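Flirkmont open day: a lot of towels, not many answers

I went to the Flirkmont textiles open day on April 24, 2026 expecting to be sold something, and I was. 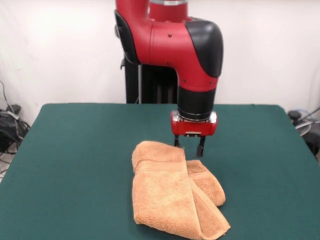 The leaflet promised "the everyday towel, rethought". I have owned towels for most of my life and have never felt that one needed rethinking, but entry was free and the car park was only 498 metres from the door, so in I went.

The first room was given over to folding. An orange-tan towel lay folded on a dark green cloth, and a panel next to the door explained the Flamell fold, said to save shelf space and keep the pile from going flat. Perhaps it does. It looked to me like a folded towel. My mother's airing cupboard was full of them, and she never gave hers a name. I will say the colour stood out well against the green, and I suspect whoever chose the cloth knew it would.

Next came the Estrella range, 61 shades according to the wall chart. I could tell a fair few of them apart. Several of the creams I could not, even when I carried two samples over to the window. The guide said daylight was the wrong light for judging them, which is a strange thing to hear about something you hang in a bathroom with a window in it.

Then the washing figures. Their test towel has been through 3260 cycles, or so the poster claimed, with no word on what temperature, what powder, or what it looked like afterwards. I asked to see it and was told it was at the Vistesport site.

The tea was decent. The shop at the end was less so: 2 hand towels cost more than I paid for my last full set, and the discount voucher doesn't start until May.

I did buy a flannel. It has been through the wash once and shed fluff over a black jumper. If you live nearby and it's raining, go for the folding room and the tea, and leave your card at home.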